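Desk Supplies and Study Tables: Frequently Asked Questions
Tranham Library and Reading Rooms

Who may use the study tables?
Any holder of a current Tranham reader's card may use the tables on the ground and first floors. Cards issued at the Trullunthorpe branch are accepted on the same terms. Visitors without a card should ask at the enquiry desk for a day slip.

Do I need to book?
Tables in the Hustness Room must be booked. All other tables are available on a first-come basis. A booked table is held for 15 minutes after the start time and is then released.

What is supplied at each table?
Readers will find a pen holder and a shallow tray. Pens are provided for general use and should be returned to the holder, point down, at the end of each visit. Paper is not supplied but may be bought at the enquiry desk.

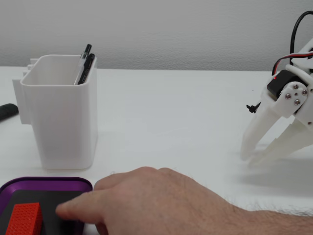 Trays are intended for small items that might otherwise roll or be mislaid, such as erasers, clips, counters and building bricks. They should remain on the table and must not be used for food or drink.

May I move the pen holder?
Yes, within the same table. Please do not pull on any bracket or fitting attached to it. If a fitting has come away, hand it to a member of staff and do not attempt to glue it.

May I bring my own pens and markers?
Yes. Permanent markers may be used on readers' own materials only. They are not permitted in the Þórarinsdóttir Collection, where pencil alone is allowed. This rule has applied since the collection opened in 1967.

How should I leave the table?
Remove all personal belongings and paper. Return small items to the tray and wipe up any marks with the cloths kept by the door of Room 47.

I have left something behind. Whom should I contact?
Items found on tables are taken to the enquiry desk at closing time and kept for one month. Telephone the main number and ask for extension 224, giving the table number and a short description of the item.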